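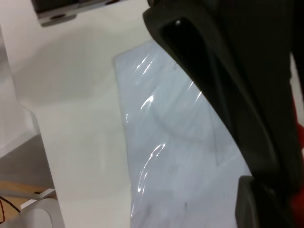 3/14

Bagging cell at Hesto, week nine. I've been posting about the cell hardware for a while. These posts cover the people side, because the staffing plan changed in July and I have the numbers now.

Background for anyone new: Hesto packs soft goods for clinics and small labs. Folded item goes in a zip-top bag, slider gets closed, bag goes in a tote. Before the arm, that was two people per shift at one table, closing bags by hand.

The arm does the slider and only the slider. Folding and inserting are still done by hand. Killian Guillot wrote the original spec and he was firm on this. Soft material inside clear film is a bad first job for a gripper.

4/14

Film is the hard part. It wrinkles, it throws glare, and the wrist camera reads glare as an edge. Szabo supplied the first vision package and we replaced its threshold settings in the first month. The overhead lights stayed where they were.

5/14

Output. Hand closing averaged 607 bags a shift across the two people. The arm alone closes 333. Yes, lower. It also runs on second shift, where we never had anyone at that table.

6/14

So the combined daily count went up a little, and the first-shift table now has one person on folding and one on what the schedule calls "cell attend." The job title did not exist in spring. HR copied the description from a forklift posting and we had to ask for a rewrite.

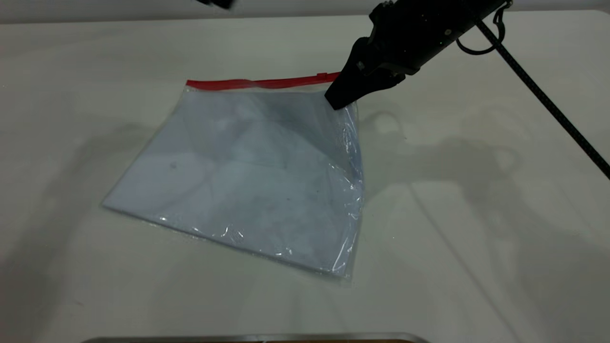 7/14

The approach that held up was coming in from the slider end of the strip with the fingers angled down. Coming in square to the strip pushed the whole bag across the table.

8/14

Slavica Jurić had closed bags here for years and found that before any of us did. She holds the corner and lets the slider come to her. We wrote her hand sequence down as the motion sequence. Her name is on the change record. Her pay grade moved one step, after I asked twice.

9/14

What attend work looks like: clear a misfeed, square up the next bag, log the fault code, restart. Long quiet stretches, then four faults in a row. Remedios Paredes says her wrists are better and her afternoons are longer. Both went into the review.

10/14

We rotate folding and attend every 2 hours. The first plan was full-shift attend and it lasted three shifts. Attention drops off well before lunch.

11/14

Piece-rate bonus is gone from this table. It made no sense once the arm set the pace. The replacement is a flat amount, and for the fastest closers it is a pay cut. Dayana Chávez raised this at the shift meeting and she is right. Still open.

12/14

Training: one morning on the teach pendant, one on fault codes. People asked for write access to the approach height and the close force. They have the height. Force is still locked to engineering, and I'd like to change that once the limits are set in the controller.

13/14

To the person who asked about Skilier: we trialed their scheduling tool and went back to the whiteboard. It could not represent one person covering two stations.

14/14

Next is the tote handoff. Eoin Ó Ceallaigh is drawing the fixture. No headcount change is planned for it, and I'll post here if that stops being the case.

Recent threads
Fault codes we deleted and why
Cable routing on a shared table
Grirnix grippers: notes after nearly a year
Writing an attend job description
Second shift with one operator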